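Practice rooms and recital booking – project report

Music Performance, second year group project
Group: Preben Nørgaard, Hjalti Lauritsen
Handed in June 7, 2018

Our question was simple. Why do piano students at Naltwood get so little time on the good pianos, and what happens to their recital playing as a result. We started in April, finished late, and the write-up is shorter than we planned.

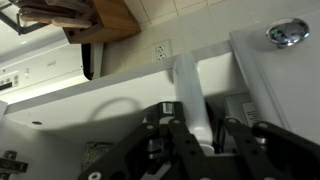
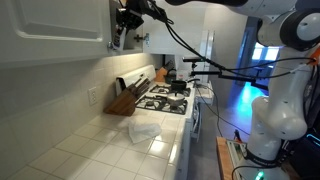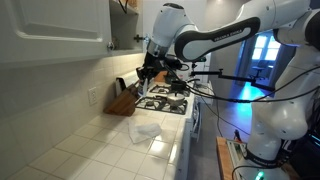

1. Background

Naltwood has 4 practice rooms with a piano. Only one has a grand, the Brisia, in the room next to the recital hall. The other three have uprights. Everyone wants the Brisia before a recital and no one wants the upright in the end room, which has a sticky pedal and a radiator that ticks.

Booking is on paper. A sheet goes up on Monday morning and the Brisia is gone by lunch. Hjalti tried for it three weeks running and got one slot, at eight in the evening.

2. What we did

Collected the old booking sheets from the office. Typed them all in, 742 bookings. Took far longer than expected as the handwriting is awful and people use initials.

Then a small playing test. Three pianists, same piece each time – a slow Janjua prelude, two pages, lots of soft left hand. Each played it after a week on an upright only, then after a week with an hour a day on the grand. Both performances in the recital hall, recorded, and our tutor listened without knowing which was which.

Also short chats with students in the corridor. Not proper interviews, we just wrote things down.

3. Results

Booking sheets first. Most Brisia slots went to the same handful of people, mainly final years. Fair enough before their exams, but it was the same pattern in weeks with no exams at all. A lot of slots were also booked and then crossed out, too late for anyone else to use them. First years hardly appear.

Playing test. Our tutor picked the grand week correctly for two of the three players. Comments were mostly about quiet passages – more even, less poking at single notes. Fast playing sounded the same to her both times. The third player sounded better after the upright week, and he says himself he was tired for the second recording.

Corridor chats. Main complaint was the jump from a light upright to the heavier touch of the grand on the night. One student said she plays everything too loud at home and then cant get it down again in the hall. Two said they would rather have a short slot every day than one long one.

4. Problems

Three players is not many. The order was the same for everybody, upright week first, so some of the improvment could just be knowing the piece better. We should have swapped it round for at least one player. Preben noticed this after the second recording, too late to change.

Recordings were made on the Primska recorder from the loan cupboard. Fine for loud playing, hissy on the soft bits, and the soft bits were what we cared about.

5. Suggestions

Limit the Brisia to one hour per person per day.
Keep two evening slots a week for first years.
Anyone performing that week gets a slot in the hall itself, even half an hour.
Cancel by noon or lose next week's booking.
Get the pedal in the end room looked at.

6. Who did what

Preben – booking sheets, tables, most of sections 1 and 3.
Hjalti – recordings, chats, section 4, proofreading.

Tables of bookings by week are in the folder with the printed copy. Recordings on request from Hjalti.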